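Join us for the Tillman Residency in Baverness

Applications are open for the next round of the Tillman Residency, and we would love to hear from you if you make clothes, cut patterns, knit, weave, dye, or do something with fabric that doesn't have a proper name yet. We have room for three designers. You'll get a studio, a wage, a materials budget and six months to work on a collection of your own, with people around who know how to sew a sleeve in properly and are happy to show you.

The residency is for designers in the first years after school, or in the first years of teaching themselves. A degree is fine. So is a stack of notebooks and a domestic machine on the kitchen table. Last year's group included Nahom Wolde, who came to us from a tailoring and alterations shop and spent most of his six months on a single coat block (he drafted it over and over, and the final one is still hanging in the cutting room because we all want to borrow it). Hrefna Ketilsson arrived with a suitcase of felted wool samples and left with eleven finished looks and a stockist in Notton.

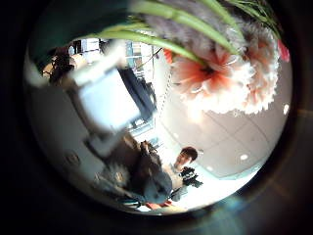
Clultach School of Dress - Department of Fashion and Textiles

What you'll be doing

Most of the week is yours. You set your own hours in the studio, which opens at 7 a.m. and closes when the last person goes home. One afternoon a week you'll teach or assist in the first-year workshop, usually draping or basic construction, alongside a member of staff. You don't need teaching experience, but you do need to like talking about how clothes are made!

Every fortnight there is a fitting session with a house model and an open crit afterward. Ruba Hakim leads these. She ran a womenswear sample room for many years and she is wonderful on proportion - bring toiles, bring half-finished things, bring the piece you're stuck on. The residency ends with a small show in October and a week-long open studio for buyers, press and anyone in town who wants to come in and look at seams.

What you'll get

A monthly wage for the full six months, paid as a fixed-term employee of the school.
A materials budget of $1,000, plus first pick of the deadstock shelves.
A travel allowance of up to $500 for moving to Baverness.
Your own cutting table and an industrial lockstitch machine, with shared use of the overlockers, the blind hemmer, two knitting machines and the dye room.
Library access, including the Abernathy pattern archive of over 50 boxes.

The archive deserves its own paragraph. Myrtle Abernathy cut patterns for a local dress house from her teens until she retired, kept nearly everything, and gave it all to us. Residents can trace from any of it. The bias-cut nightgowns alone could keep you busy until spring.

Who should apply

You should be comfortable taking a garment from sketch to finished sample on your own, even if it's slow going. We're especially keen to hear from menswear and knitwear people this time, and from anyone working with repair or reused cloth. You must be 18 or older and able to work in Baverness for the whole period. We can't offer the residency part-time this round, though we are working on it for the next one.

How to apply

Send us one PDF with the following:

A page about what you want to make and why now. Plain language is great.
Up to ten images of finished work or work in progress, with the fabric and your role noted for each.
One flat pattern, drafted by you, with markings. A phone photo of the paper is fine.
The name and email of one person who has seen you work.

Please don't send garments at this stage. If you're shortlisted we'll invite you for a day in the studio, pay your fare and ask you to bring 3 pieces with you. Interviews are with Ruba and with Edvin Hägglund, who heads the department and will almost certainly turn your jacket inside out.

Questions about access, visas, housing or equipment can go to Edvin through the department office, and he's glad to set up a call before you apply. Applications close at 5 p.m. on the last day of the month, and everyone who applies will get a reply.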